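Risedwood guest house -- inspection checklist, 06/08/2021

Smoke alarms: tested, both sounded. Upstairs one is past its date whatever the Seltent sticker claims.
Extinguisher: gauge in the green. Tag unsigned, so who checked it?
Stair rail: "fixed" in November. Still moves.
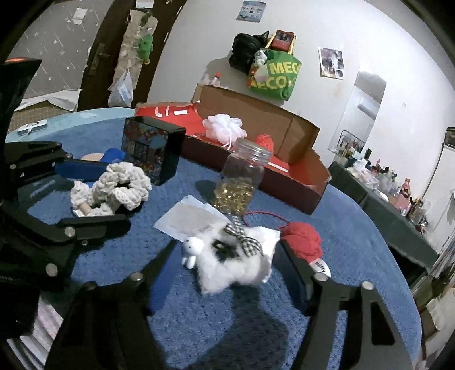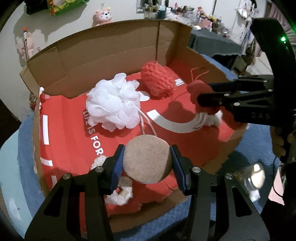 Checklist, page 2 of 13

Water heater: Varkus says safe up to 200 pounds on that shelf. I'd want it in writing.
Back door: sticks. Not passed.
Outlets: kitchen OK -- hallway not tested, no key.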